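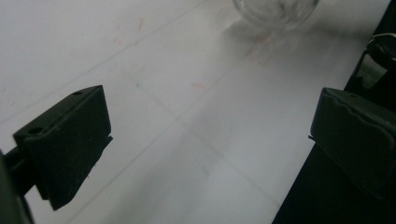
図1 手持ちグリッパのカメラ画像の一例。作業面の格子線は薄く、奥にガラス容器と思われる透明物の下部が写っている。

格子入り作業面からの手先姿勢推定（Vesevex チュートリアル 第4回）

目次
1. 対象と前提
2. ログからのフレーム抽出
3. 歪み補正
4. 指と背景のマスク
5. 格子線の検出
6. 消失点から面の向きを求める
7. 高さと格子位相
8. 位相の不定性と色マーク
9. 透明物体の扱い
10. 評価
11. よくある症状
12. 更新履歴

1. 対象と前提

手持ちグリッパに固定したカメラの画像から、作業面に対するカメラ姿勢を1フレーム単位で推定する。使うのは作業面に引かれた直交する格子線だけで、AprilTagのような符号付きマーカーは使わない。推定結果は、デモンストレーションデータの軌跡補正、把持直前の高さの確認、VIOのドリフト監視に使う。

前回までに次の作業が終わっているものとする。

・カメラ内部パラメータ（K と歪み係数）が Garg 形式の較正ファイルとして保存されている
・Plulis で記録したログが手元にあり、画像とIMUの時刻が同じ時計に揃っている
・格子の縦横のピッチを実測してある

格子は正方形でなくてよい。図1のように長方形でも手順は同じだが、縦と横のピッチを取り違えると高さと位置の両方に誤差が出るので、設定ファイルでは必ず別々の値として書く。印刷した格子を使う場合、設計値をそのまま書かないこと。プリンタの拡大縮小設定で紙送り方向だけ伸びることがある。十本分の長さを測り、十で割った値を入れる。

Python のパッケージは vesevex、numpy、opencv-python を使う。GPUは不要。

2. ログからのフレーム抽出

Plulis のログから画像を取り出す。

plulis export session.plu --stream wrist --out frames/ --format png --stamp mono

--stamp mono は単調増加時計でファイル名を付ける指定である。壁時計のままにすると、記録中にNTPの補正が入ったときに順序が逆転する。過去のログで壁時計しか残っていない場合は、フレーム番号をキーにして以降の処理を進め、時刻は後で付け直す。

JPEGで書き出してはいけない。白い面の上の薄い灰色の線は輝度差が小さく、量子化で線の縁がブロック境界に引き寄せられる。センサ側ですでに圧縮されている場合はどうしようもないが、再圧縮は避けられる。

本稿で使うログは693フレームある。全フレームを処理する必要はないが、評価の節では全数を対象にする。

3. 歪み補正

画像全体を補正してから線を探す方法と、歪んだ画像上で線の点を拾い、点だけを補正する方法がある。Vesevex の既定は後者である。広角レンズでは全体補正の際に周辺部が引き伸ばされ、補間によって線の位置がぼける。点だけを補正すればこの問題は起きない。

from vesevex import Camera
cam = Camera.from_garg("calib/wrist.garg")
pts_n = cam.unproject(pts_px)

unproject は画素座標を受け取り、歪みを除いた正規化座標（焦点距離1の仮想画像面上の座標）を返す。以降の幾何計算はすべて正規化座標で行う。画素座標に戻すのは描画のときだけでよい。

魚眼モデルの較正ファイルでは、光軸から大きく離れた点で逆写像が収束しないことがある。収束しなかった点は NaN になるため、次の行を必ず入れておく。

pts_n = pts_n[np.isfinite(pts_n).all(axis=1)]

4. 指と背景のマスク

手先カメラの画像では、指の縁が画像中でもっともコントラストの高い直線になりやすい。図1でも黒い指と白い面の境界は格子線よりはるかに強い。マスクせずに線検出を走らせると、上位の候補は指の輪郭で埋まる。

マスクは二段に分けて作る。

第一段は固定マスクである。カメラに対して動かない部品（指の取付部など）は全フレームで同じ場所に写るので、ログ全体の画素ごとの分散を取り、分散が小さく、かつ暗い画素を固定部分とみなす。

from vesevex.mask import static_mask
m_static = static_mask("frames/", var_max=12.0, luma_max=60)

分散だけで判定すると、白い作業面の一様な部分まで固定部分に入る。luma_max を外さないこと。

第二段は可動マスクである。指は開閉で位置が変わるため固定マスクでは足りない。黒い指と白い面の組み合わせなら、輝度の閾値処理と膨張で足りる。

g = cv2.cvtColor(img, cv2.COLOR_BGR2GRAY)
m_dark = (g < 90).astype(np.uint8)
k = cv2.getStructuringElement(cv2.MORPH_ELLIPSE, (21, 21))
m_dark = cv2.dilate(m_dark, k)
mask = (m_static | m_dark) == 0

膨張の大きさには意味がある。指の上縁に光が回り込むと、黒い本体の外側に細い明るい帯が出る。図1の右の指の上縁がその例で、閾値処理だけではこの帯が作業面側に残り、短い線分として検出される。カーネルはこの帯の幅より大きく取る。一方で大きくしすぎると指の間の狭い領域が消え、閉じかけのフレームで使える面がなくなる。開口の小さいフレームを何枚か選び、マスクを重ねて目で確認する。

作業面の外側が暗い場合、その領域も m_dark に入る。暗い領域と白い面の境界は長い直線になることがあり、格子と平行とは限らない。膨張で境界ごと落とす。格子と平行に見えるからといって格子線の代わりに使ってはいけない。境界が同じ平面上にある保証がなく、手前の物体の縁である可能性を1枚の画像からは排除できない。

5. 格子線の検出

薄い線に対してCannyの既定値はほとんど反応しない。閾値を下げると紙の質感や圧縮ノイズを拾う。Vesevex では線幅に合わせた二次微分フィルタを使う。

from vesevex.lines import ridge, fit_segments
r = ridge(g, sigma=(1.2, 2.0, 3.2), polarity="dark")
segs = fit_segments(r, mask=mask, min_len=40, max_gap=12)

polarity="dark" は、周囲より暗い線だけを残す指定である。白地に灰色の線ならこれでよい。

sigma を複数与えるのは、斜めから見た面では手前の線が太く、奥の線が細く写るためである。単一の sigma では画像のどちらか一方しか拾えない。被写界深度が浅いカメラでは、ぼけによっても見かけの線幅が変わる。

照明のむらは事前に平坦化しておく。大きなぼかしで割るだけでよい。

bg = cv2.GaussianBlur(g.astype(np.float32), (0, 0), 25)
g_flat = np.clip(g / (bg + 1e-3) * 128, 0, 255)

ただし、マスクをかけずにぼかすと、黒い指の周囲で bg が下がり、指の近くの白い面が不自然に明るくなる。正規化畳み込み（マスク済み画像のぼかしを、マスク自体のぼかしで割る）を使うか、vesevex.lines.flatten を呼ぶ。後者は内部で同じことをしている。

影の境界は多くの場合ゆるやかなので、リッジフィルタにはあまり反応しない。反応が出るときは sigma の最大値が大きすぎる。

色付きの短い線は、灰色化すると格子線と区別がつかなくなる。HSVの彩度で除外する。

s = cv2.cvtColor(img, cv2.COLOR_BGR2HSV)[..., 1]
mask &= (s < 45)

照明の色が偏っていると白い面全体の彩度が上がり、この条件で面がすべて消える。先にホワイトバランスを固定する。自動ホワイトバランスのまま記録したログでは、フレームごとに彩度の中央値を引いてから閾値を当てる。

6. 消失点から面の向きを求める

格子は互いに直交する二組の平行線からなる。各組の線は画像上で一つの消失点に集まる。二つの消失点が得られれば、面の法線が決まる。

正規化座標で線分の両端を a、b とし、それぞれ末尾に1を付けた三次元ベクトルとみなす。線は l = a × b で表される。同じ組に属する線は、共通の方向 d に対して l・d = 0 を満たす。したがって d は、l を行に並べた行列の最小特異値に対応する右特異ベクトルである。

def direction(L, w):
 L = L / np.linalg.norm(L, axis=1, keepdims=True)
 _, _, vt = np.linalg.svd(L * w[:, None])
 return vt[-1]

重み w には線分の長さを使う。短い線分は向きの誤差が大きい。

消失点を画像上の有限の点として扱わないこと。カメラが面にほぼ正対すると消失点は無限遠に逃げ、画素座標では発散する。上の形式では d の第三成分が0に近づくだけで、計算は破綻しない。

どの線分がどちらの組に属するかは事前にはわからないため、RANSACで分ける。線分を二本選んで d1 の候補を作り、残りから二本選んで d2 の候補を作る。このとき d1・d2 が0から離れている組は、内点を数える前に捨てる。直交条件だけで候補の大半が落ちるので、反復回数は少なくて済む。

from vesevex.plane import ortho_ransac
d1, d2, lab = ortho_ransac(segs_n, tol_deg=0.6, ortho_deg=3.0, iters=400)

lab は各線分の所属で、0と1が二つの組、-1が外れ値である。

得られた d1 と d2 は厳密には直交していない。二つを並べた3×2行列を特異値分解し、特異値を1に置き換えて直交化する。片方を基準にして他方を直す方法では、基準にした側の誤差がそのまま残る。

A = np.stack([d1, d2], axis=1)
u, _, vt = np.linalg.svd(A, full_matrices=False)
d1, d2 = (u @ vt).T
n = np.cross(d1, d2)

n の符号はカメラ側を向くように揃える。カメラ座標系でz軸が前方なら、n[2] が負になる向きを選ぶ。符号を反転したときは d2 も同時に反転させ、右手系を保つ。これを忘れると、フレーム間で鏡像の姿勢が混ざる。

7. 高さと格子位相

向きが決まったら、正規化座標の点を面に正対した仮想画像へ回転させる。

R = np.stack([d1, d2, n])
q = pts_h @ R.T
uv = -q[:, :2] / q[:, 2:3]

pts_h は正規化座標に1を付けたものとする。n はカメラ側を向いているので q の第三成分は負になる。符号を落とさないように注意する。

この仮想画像では格子線が軸に平行になる。カメラから面までの高さを h、実際のピッチを p とすると、線の間隔 s は p / h に等しい。間隔を測れば h = p / s で高さが出る。

間隔の推定には、各組の線の座標を並べ、周期と位相を同時に当てはめる。

s, phi, res = fit_comb(coords, s_min=p/h_max, s_max=p/h_min)

h_min と h_max は作業範囲から決める。範囲を与えないと、真の間隔の半分や三分の一でも当てはまりがよくなり、高さが整数倍に跳ぶ。fit_comb には周期が短い解への罰則があるが、線が三本以下のときは効きが弱い。

二つの組から別々に h が出る。両者が一致しない場合、疑う順番は、縦横のピッチの取り違え、線の検出漏れ、較正の焦点距離である。取り違えなら比が p_x / p_y の二乗に近い値になるので、数値を見ればわかる。

片方の組の線が一本しか見えないフレームは珍しくない。物に寄った場面では特に多い。この場合は線が多い側の h を採用し、一本しかない側は位相だけを使う。両方とも一本なら高さは求まらないので、そのフレームは status=HEIGHT_UNDEFINED として返す。前フレームの値で埋めないこと。補間は後段の平滑化器の仕事で、検出器の段階で埋めると共分散が実態と合わなくなる。

8. 位相の不定性と色マーク

格子は周期的なので、面内の位置はピッチの整数倍だけ不定である。さらに、面内の回転にも180度の不定性が残る。正方形の格子なら90度単位になる。長方形の格子が望ましいのはこの点で、縦横のピッチが違えば90度の取り違えは h の不一致として検出できる。

連続フレームであれば、前フレームからの移動量がピッチの半分を超えないと仮定して整数を引き継げる。動きが速いときはIMUの予測を使う。

K0 = np.round((t_pred - t_meas) / pitch)
t = t_meas + K0 * pitch

途中で指や物体に格子が隠れ、検出が途切れた場合は引き継げない。復帰のときには絶対的な手掛かりが要る。面に描かれた小さな色マークがあれば利用できる。

手順は次のとおり。

（1）第5節で除外した高彩度の画素を、今度は前景として取り出す
（2）連結成分ごとに重心と色相を求める
（3）重心を仮想画像へ写し、ピッチで割って格子座標にする
（4）事前に作ったマーク地図と照合し、もっとも一致する整数ずれと回転を選ぶ

マーク地図は、面全体を真上から一枚撮り、同じ処理をかけて作る。手描きのマークは形が揃わないので、形状の照合はしない。位置と色相だけを使う。

小さく淡いマークは1フレームでは検出が安定しない。図1で交点の近くにある青い点ほどの小さいものは、閾値をわずかに動かすだけで出たり消えたりする。単独フレームで判定せず、連続する数フレームの投票で決める。照合に使うマークが2個に満たないときは判定を保留する。一個では整数ずれの候補がいくつも残る。

9. 透明物体の扱い

ガラスの器のような透明物が面の上にあると、その背後の格子線が屈折して写る。屈折した線は曲がるか、途中でずれる。曲がった線は fit_segments の直線性の条件で落ちるが、短く切れて直線とみなされたものは残る。

残った線分は ortho_ransac で外れ値になることが多い。問題になるのは、屈折後もたまたま方向が合っている場合である。方向の推定には影響せず、位相の当てはめだけが偏る。

対策は二つある。

一つは、fit_comb の残差が大きい線を一本ずつ外して当てはめ直すこと。実装は単純で、線が五本以上あれば安定する。

もう一つは、透明物体の領域をマスクに加えること。透明物体のセグメンテーションモデルを持っているなら、その出力を mask に掛ければよい。ただし、物体の一部しか画像に入っていないときは出力が不安定になりやすい。図1のように下側の曲面だけが上端に見えている構図を評価用データに入れておき、再現率を先に調べる。見逃しより過検出のほうが害は小さいので、閾値は低めに置く。

深度センサを併用している場合、透明物体の領域の深度値を面の推定に入れない。背後の面の値、屈折した光路の値、欠損が混ざる。

10. 評価

真値がない場合でも、自己整合性である程度は評価できる。確認する量は次のとおり。

・二つの組から得た高さの差
・検出線を再投影したときの残差
・隣接フレーム間の角速度と、ジャイロの値との差
・status ごとのフレーム数

実行は次のコマンドで行う。

vesevex eval frames/ --config grid.toml --calib calib/wrist.garg --imu session.plu --report out/

本稿のログでの結果を示す。

全フレーム：693
高さ未定（HEIGHT_UNDEFINED）：169
位相保留（PHASE_PENDING）：275
姿勢確定（OK）：249

status は排他で、合計は全フレーム数に一致する。一致しなければ読み込みに失敗したファイルがある。

位相保留のフレームでも、向きと高さは有効である。高さの監視だけが目的ならそのまま使える。軌跡補正に使う場合は、保留区間の前後が OK であることを確認し、平滑化器で整数を後から決める。後ろ向きの伝播を有効にするには、設定に backward = true を加える。

設定ファイルの全体は次のようになる。

[grid]
pitch_x = 実測値（m）
pitch_y = 実測値（m）
polarity = "dark"

[height]
min = 0.05
max = 0.60

[mask]
luma_dark = 90
dilate = 21
sat_max = 45

[ransac]
tol_deg = 0.6
ortho_deg = 3.0
iters = 400

[phase]
marks = "marks.json"
vote = 5
backward = true

数値は出発点であり、カメラと照明が変われば調整が要る。変更するときは一度に一項目だけ変え、out/ を別名で残す。

11. よくある症状

線がまったく出ない
polarity が逆か、彩度のマスクで面全体が消えている。vesevex debug mask でマスクを描画する。

法線が数フレームおきに反転する
第6節の符号の処理が抜けている。自作の直交化を挟んだ場合に多い。

高さがちょうど二倍または半分になる
fit_comb の範囲が広すぎる。薄い線が一本おきに抜けているときは、間隔が倍に推定され、高さは半分になる。

指を閉じたときだけ姿勢がずれる
可動マスクが狭く、指の縁が線分として残っている。dilate を増やす。指の表面の穴の縁は短いので min_len で落ちるはずだが、解像度の高いカメラでは残ることがある。

画像の端でだけ残差が大きい
歪みモデルの不足。較正時に画像の四隅まで板を動かしていないことが多い。撮り直したほうが早い。

ケーブルが線として検出される
ケーブルがカメラに固定されているなら静的マスクに入るはずだが、明るい色だと luma_max で外れる。該当箇所は手描きのマスクを足す。vesevex mask paint で一枚のフレームに描き、全体に適用できる。

静止しているのに高さが揺れる
露光のちらつきで線の太さが変わっている可能性がある。照明の点滅周期と露光時間を合わせる。

12. 更新履歴

2月 第7節の status の記述を修正。旧版では前フレームの値を保持すると書いていた（Krishnamoorthy Thevar の指摘による）。
同 第6節の直交化を、片側基準の方法から特異値分解に変更（Nivaldo Cordeiro）。
同 第11節にケーブルの項を追加。

前回：第3回 Garg 形式の較正ファイルを作る
次回：第5回 平滑化器との接続と後ろ向き伝播

Cledota 技術文書 ／ ロボット用ソフトウェア ／ Vesevex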